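# civa-grip-budget

Planning data for the Civa bench purchase at the Emden site. The repository holds simulated pick trials, the hardware options they are meant to inform, and the cost sheet.

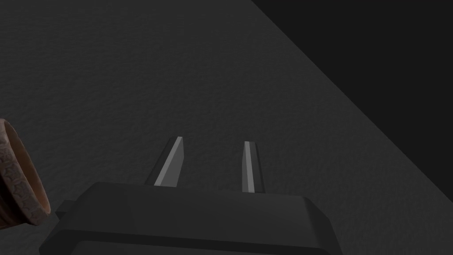
*Wrist view in simulation. Parallel gripper open over the table, patterned round object at left.*

## Purpose

We need to decide how many arms to buy, which gripper to put on them, and what can wait until the next budget year. The trials are a cheap way to compare finger shapes and strokes before asking for quotes. They do not replace a vendor demo.

## Contents

| Path | What it holds |
|---|---|
| `episodes/` | 967 simulated trials, one folder each |
| `objects.csv` | 56 object models with size and mass |
| `options.csv` | 5 gripper configurations |
| `costs.xlsx` | Line items, lead times, spares |
| `notes/` | Meeting notes and quote requests |

Each episode folder has wrist camera frames, joint states, finger opening, and a result field (`held`, `dropped`, `missed`, `aborted`). Aborted episodes stay in the set. Filter them out before you compute a success rate, or the wider grippers will look worse than they are.

## Cost sheet

All amounts are in euros without tax. The tabs follow the order in which purchasing wants them:

- `arm`: arm, controller, pendant, base plate
- `gripper`: body, fingers, adapter flange, cable
- `bench`: table, guarding, power, network drop
- `spares`: finger sets, fuses, one replacement cable per arm
- `labor`: install, safety review, operator training

Gripper prices in the sheet include the first set of fingers. Replacement fingers belong under `spares`. An early version had them in both places, so discard any copy that has no `labor` tab.

Fosmont quotes the flange separately from the gripper. Goicoechea includes it. Compare totals at the bottom of the `gripper` tab and ignore the single lines.

## Planning assumptions

- 2 arms in the first order
- Same gripper model on both
- Existing table frame is kept and only the top is replaced
- Install window in December, during the line stop
- Wrist cameras are bought with the arms

If the install window moves, the labor figures have to be requested again.

## Known limits

- Friction on the table surface is one fixed value in all episodes.
- Finger wear is not modeled. The spares estimate comes from vendor figures.
- Cable drag at the wrist is ignored, which favors the heavier grippers.
- Object masses were taken from catalog pages and a few are missing.

## Open items

- [ ] Second quote for guarding (Lakshmi Palaniappan)
- [ ] Confirm air supply is not needed for any option (Edin Georgiev)
- [x] Floor load check for base plates
- [ ] Lead time for spare controllers

## Contacts

Cost sheet: Usha D'Souza. Simulation and episode format: Aravind Kulkarni. Order approval: Ashwin Amin.

Last revised March 18, 2025. Prices older than that revision are kept in `notes/old_quotes/`.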